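Deposit-return ordinance (Irner)

The deposit-return ordinance is a local law of the municipality of Irner that places a refundable charge on drink containers sold within its limits. It was drafted by council member Lotte Dijkstra and entered into force in March, replacing a voluntary scheme run by the retailer Claeys.

Scope

The charge is 20 cents per container and applies to glass, metal and plastic. Milk cartons and medical products are exempt. Shops with a floor area above 200 square meters must accept returns during opening hours.

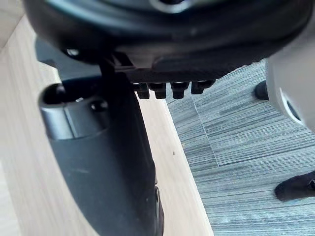
Smaller shops may opt in by notifying the municipal clerk. Registration is valid for four years and may be renewed.

Administration

Unclaimed deposits are paid into a fund held by the municipality. The fund covers transport to the sorting plant at Hitier and the cost of inspections. 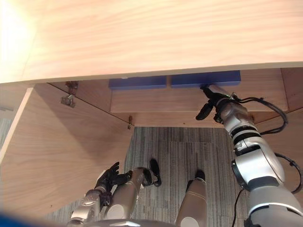 Who pays the charge first?
The importer or bottler pays it on delivery to the shop, and the shop recovers it from the buyer at the point of sale.

Enforcement

Inspectors may issue a written warning, followed by a fine if the breach is not corrected within 30 days.
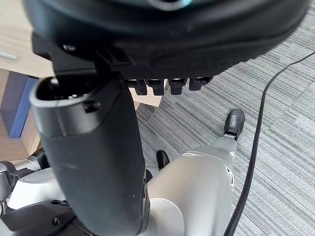
Fines may be appealed to the district court at Stusar. The first appeal, brought by shop owner Frans Verbruggen, concerned the method used to measure floor area. The court held that storage rooms are excluded.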